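Udlow Laundry Challenge

From Usterora, the local reference

The Udlow Laundry Challenge, usually called the Laundry or, by those who have lost it, the Sock Thing, is an annual student robotics competition held at the Hullside workshops in Udlow. Entrants program a robot arm to sort, pair and put away a heap of clothing within a fixed time. It is open to college and sixth-form teams from the surrounding district and has a modest following among parents.

Origins

The challenge grew out of an evening class taught by Sutrisno Mandagi, who had spent several terms asking students to stack wooden blocks. Blocks are rigid, keep their shape and can be picked up by almost any code that runs at all. Mandagi felt this was giving his class a false idea of life. For the final project one October he brought in a carrier bag of his own washing, and the marks that term were the lowest the class had ever recorded. The following year it was opened to other colleges, on the grounds that the disappointment ought to be shared.

Format

Each team is given a table, an arm and a set of garments known as the load. Runs last 27 minutes. Loads are made up by the organisers and kept secret until the morning of the event, although the contents seldom surprise anyone. Socks make up most of it. T-shirts and tea towels appear in the later rounds, and a fitted sheet was tried once and then removed from the rules by general agreement.

Teams may train their systems on practice items beforehand. Most do this by guiding the arm through the same movement again and again while the software records it, a process described in one team's logbook as "babysitting". The Hullside record for practice picks in a single season is 746, held by a team that went on to finish fifth.

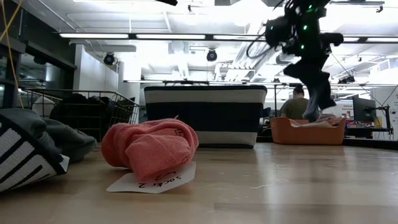 Why do teams practise on socks before anything else?
Socks are cheap, small and awkward in every way that matters. A sock lands in a different shape each time it is dropped, so a program that has only learned one position soon comes unstuck, and the team finds this out early in the year when there is still time to do something about it.

Practice items at Hullside are sorted into groups with handwritten paper labels, generally in marker pen. A printed label system was introduced by a student with access to a laminator and lasted until the laminator went home with him. The handwriting has improved very little since. Older labels turn up in the storage boxes with numbering that no longer matches any known list.

Scoring

A sock placed in the correct container earns 4 points. A matched pair earns a bonus, and an item on the floor costs the team whatever it would have earned. Judges have discretion over items left hanging on the rim of a container, and have used it in ways that are still discussed. The highest total so far is 617, reached by Kusuma, a team named after the street where its founding members shared a house. Their winning program was noticeably slower than its rivals and tried each grasp twice as a matter of course. Several faster teams have pointed out that this is dull to watch — the judges agreed, and gave them the trophy.

The trophy itself is a clothes peg on a plinth. It replaced an earlier trophy, a larger clothes peg, which went missing.

Disputes

The best-known argument concerns the definition of a pair. Under the original rules, two socks counted as a pair if they were "the same". A visiting team entered a system that judged sameness by colour alone and matched a walking sock with a football sock, both navy. The appeal took longer than the event. The rule now refers to colour, length and pattern, and runs to a page and a half.

A second dispute, over whether turning a sock the right way out should earn extra points, has not been settled. No team has yet managed it in competition, so the matter is raised each year and put off.

Influence

Former entrants have gone into engineering, teaching and, in one case, dry cleaning. The evening class still runs alongside the competition and supplies most of its judges. Blocks were brought back into the first few weeks of the course at the request of the students, who said they would like to begin with something that worked.

See also
Hullside workshops
Udlow evening classes
Kusuma (team)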